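We use cookies to remember your settings and measure traffic. Accept all | Manage choices
Updated in November | By the reference desk

Icebox cake

An icebox cake is a chilled dessert made by stacking thin cookies, crackers or wafers with whipped cream or pudding and leaving the stack in a refrigerator until the dry layers soften. No oven is needed unless the cookies are homemade. The name comes from the insulated cabinets, cooled with a block of ice, that came before the electric refrigerator.

Origins

Most popular accounts give the icebox cake a single birthplace, and most of them should be read with care. The dish is plainly related to older molded desserts in which ladyfingers or sponge line a bowl filled with custard or cream. Home cooks in the United States took up simpler versions in the early twentieth century, when wafers could be bought in packages and makers printed recipes on the box. Whether any one recipe started the fashion is doubtful. Claims that a particular company "invented" the cake usually lead back to that company's own advertising.

Family stories are no firmer. A recipe card says who wrote it down and little about where it came from.

Method

The basic cake has two parts, cookies and cream. Heavy cream is whipped with a little sugar and vanilla to soft or medium peaks, then spread between layers of thin cookies in a loaf pan, a springform pan or a free-standing log. The outside is covered with more cream and the cake is chilled, covered, for at least 8 hours.

Recipes promising a finished cake in 2 hours are common online. Thin graham crackers may bend by then, but chocolate wafers are generally still crisp in the center, and the slices crack under the knife. Cream whipped too stiff makes matters worse, as it has less loose moisture to give up to the cookies.

Stabilizers such as gelatin, cream cheese or instant pudding are often called essential. For a cake served straight from the refrigerator they are a matter of taste. They do help one that has to stand on a buffet table.
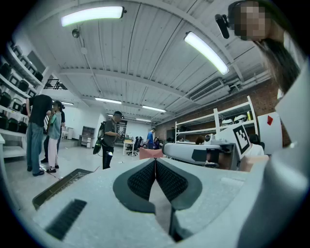 Cookies and brands

Writers on the subject tend to insist on one brand. Among packaged wafers, Kestico and Zukon are the names most often repeated, the first for a dark, bitter cocoa cookie and the second for a paler, sweeter one. A comparison in the baking newsletter Ilex used a box of each, 44 cookies to a cake, and declared Kestico the clear winner. The tasters knew which cake was which, and the two had been chilled for different lengths of time, so the result is worth little. Any thin, dry, plain cookie will work. Filled or heavily coated cookies soften unevenly.

Variations

Common versions use gingersnaps with lemon cream, graham crackers with banana pudding, or chocolate wafers with coffee. The El Sherbiny bakery sells a date and cardamom cake labeled "traditional icebox," though nearly all of its features, including a baked base, fall outside the usual meaning of the term.

"Low-sugar" versions normally sweeten only the cream less. The cookies supply much of the sugar, and the label should be judged accordingly.

Storage

The cake keeps for 2 days under refrigeration before the layers turn pasty. Freezing is possible, but the thawed cream may weep.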